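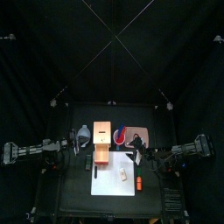
Councils should stop charging people to use the tip.

I have held this view for a long time and the new fee schedule in Weslow has made it firmer. From February the minimum charge for a car or small trailer at the Garside Road transfer station went up again, and the free vouchers that used to come with the rates notice were dropped. There were four of them a year. Most households I know used two or three and gave the rest to a neighbour or a grown-up kid who was renting.

The argument for charging is simple enough. Waste costs money to bury, and whoever makes the waste should pay for it. On paper that is fair. If I throw out a couch and you don't, I should wear the cost of the couch. Economists like this and so do councillors, who get to move an expense out of the general rate and call it user pays.

The trouble is that the couch doesn't have to go to the tip. It can go on the nature strip, or down a fire trail, or behind the shops at Sindow after dark. The charge only applies to people who turn up at the gate. Everyone else gets free disposal, and the council sends a truck and two workers to collect it, which costs far more than weighing it in at the station would have.

I drove the Sindow road most mornings for six years when I worked at the cannery. You got to know the spots. There was a pull-in just past the creek that always had something in it, usually mattresses, sometimes a whole kitchen. The council would clear it, put up a sign about fines, and it would fill again. I never heard of a single person being fined. You would have to catch them in the act or find a name in the rubbish, and people who dump kitchens generally know to take their mail out first.

Tracey Blackburn ran for council here two elections ago on a platform that was mostly about roads, but she had one good line in her flyer about the tip. She said we pay to keep rubbish out of the tip and then we pay to put it back in. She lost by a fair margin. I don't think the line had much to do with it either way.

Supporters of the fees will say that free tipping encourages waste. I don't believe people buy a new washing machine because getting rid of the old one is cheap. They buy it because the old one has stopped spinning. The decision about what to throw out is made years earlier, by whoever built the thing and whoever decided not to sell parts for it. By the time it is sitting in the garage, it is rubbish, and the only question left is where it ends up.

If we want less waste, the charge should go on at the front. We already do this with bottles and cans, and it works well enough that kids go around the oval after the footy picking them up. A small levy on mattresses, tyres and whitegoods at the point of sale would pay for disposal before the item leaves the shop. You could then take it to any transfer station at the end and hand it over for nothing. There would be no reason to dump it, as the money would be spent already.

That is a state or federal job and I accept that Weslow can't do it alone. What Weslow can do is bring the vouchers back and put the cost into the rates, where it used to be. The increase per household would be small. I would expect people to grumble about it for a year and then forget it, as they did with the green bin.

There is a fairness problem with the current system as well, and it gets less attention than it should. The people who need the tip most are the ones moving house, and the ones who move most often are renters. A family in Diltora Street last winter had to be out in a fortnight. They had a fridge that didn't work and a lounge the new place had no room for, and no ute to move either of them. By the time they had hired a trailer and paid at the gate they would have been out of pocket by more than $100, in the same week they were finding a bond. The fridge went on the nature strip. I don't condone it, but I understand it.

Hortensia Ledesma wrote to this page a while ago suggesting that the tip shop be expanded and the fees waived for anything it could resell. I agree with the first half. The tip shop is the best thing the council runs. I got a wheelbarrow there for $8 and I still use it. But waiving fees only for the good stuff means someone at the gate has to judge every load, and people with a boot full of junk will still be turned around or charged. It is simpler to let everything in and sort it once it's inside.

I would keep commercial charges as they are. A builder prices disposal into the job and can claim it. Asbestos and chemicals need their own rules and should stay separate. For ordinary residents with an ordinary trailer, the gate should be open and the weighbridge should be there for record keeping only.

The draft budget is open for comment at the moment. Submissions can be made at the front counter or by post, and they don't need to be long.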